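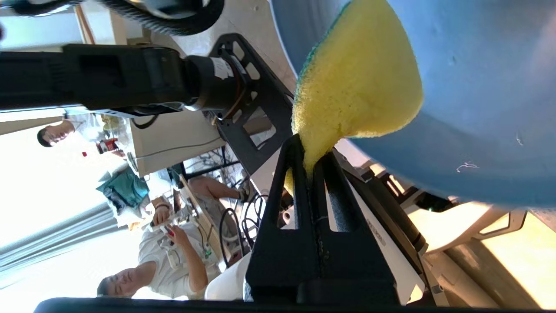

Vosier two-finger gripper set, reviewed after a month of dishes

Three stars. Would have been four before the stall business, see further down.

Quick background. I run the dishwashing bench at Robles, we're a small shop, we put arms on kitchen jobs and write up what breaks. Bought a pair of the Vosier grippers to replace the old Plirura ones, which had run their course. Paid 900 for the pair, adapter plates included, cables not. Cables extra! At that price. Anyway.

The good

Light. Bolts up fast, Fergus had both on before lunch. Fingertips are narrow enough to get hold of a sponge by one end and keep it, and the old ones never managed that, they just mashed it. Grip pads hold on chrome better than I expected. Cutouts in the fingers look like styling but you can see a bit of the work through them from the wrist camera, so fine, I'll take it.

Software setup took an afternoon. Manual is thin. Page on force limits is two paragraphs and one of them is about shipping.

Faucet work

Faucets are where I'd have bet on trouble. Spout is smooth, round, swivels away if you push it wrong. Pinch low on the spout and move slow, that's the whole trick. We told it to let go if the side load went over the limit and mostly it did.

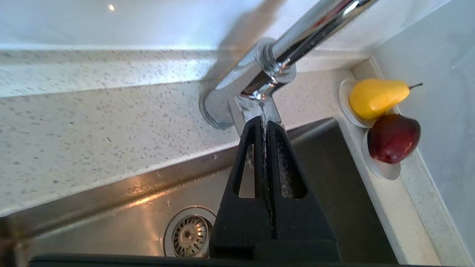
Fingertips on the lower end of the spout, drain strainer down to the left.

One gripe. Close speed on default is too quick for anything plumbed in. Turn it down before you go near a tap. Default is fine for sponges, fine for cups, not fine for something screwed to your counter.

What went wrong

OK so the fault. Cycle 823 on the right gripper. Arm was holding a plate over the sink, other arm scrubbing, and the fingers lost position. No warning on the screen. Controller still said CLOSED, force reading froze at the last good value, and the fingers eased open by themselves. Plate dropped into the basin. Plastic, so no harm, but Amparo had her hand on the counter maybe a foot away and we all went a bit quiet.

Then the worse part. It noticed the error late and re-closed at full speed on nothing. Full speed, full force, with the status light still green. If somebody had reached in for the plate - which is exactly what you do when a plate falls - they'd have got fingers in there.

We pulled the logs. Frozen reading lasted 20 seconds. Repeated it twice more over the next weeks, same arm, never the left one. Marcelino swapped the cables side to side and the fault followed the cable, so it's a bad connector, not the motor. A wiggle at the base plug brings it on every time now. Fine, connectors fail. What I can't excuse is firmware that keeps showing an old number as if it's live and then snaps shut when the signal comes back.

Wrote to Vosier. Reply came from a Nicanor Cabello in support, polite, sent a new cable free and said the re-close behavior is "expected recovery". I don't agree with that and told him so. No answer to the second email yet.

What we changed

Recovery mode set to HOLD in the config, it ships as RESUME. Buried in the advanced tab, row near the bottom.
Max force cut by half for anything at the sink.
Our own watchdog on the force reading. If it doesn't change at all for half a second, arm stops.
Cable tied down so the bend isn't at the plug.
Hands out of the sink till the arm is parked and the power is off. The pause button doesn't count as off!

Since then it's been OK. Total count on the right side is 2571 cycles, no drops on the new cable. Plates, the sponge, faucet, all on the same program as before.

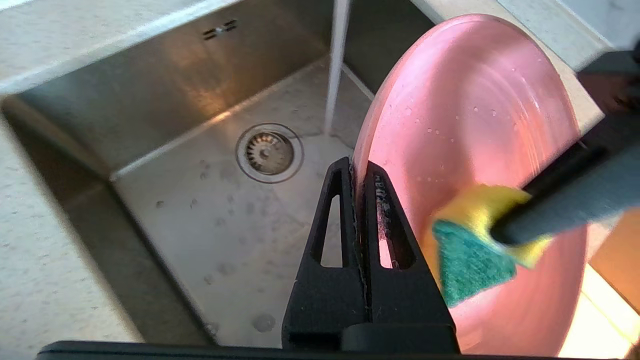 Pink plate in the fingers, sponge on the other arm, water running.

Plate grip is good when it works, I'll give it that. Holds right at the rim and leaves the whole face free to scrub. Thin rims are better than thick ones. Havent tried glass and I'm not going to until the firmware is sorted.

Should you buy

If you've got somebody who'll sit down and go thru the config line by line, yes, probably. If you want to bolt it on and let students near it, no. Inmaculada is trialing the Jamevov on the other bench, costs more, closes slower, she says the pads wear out quick. I'll post on that one when she gives it back.

Will bump this to four stars if Vosier changes the recovery default. Cable they sent is good, by the way, stiffer boot on the plug end than teh original.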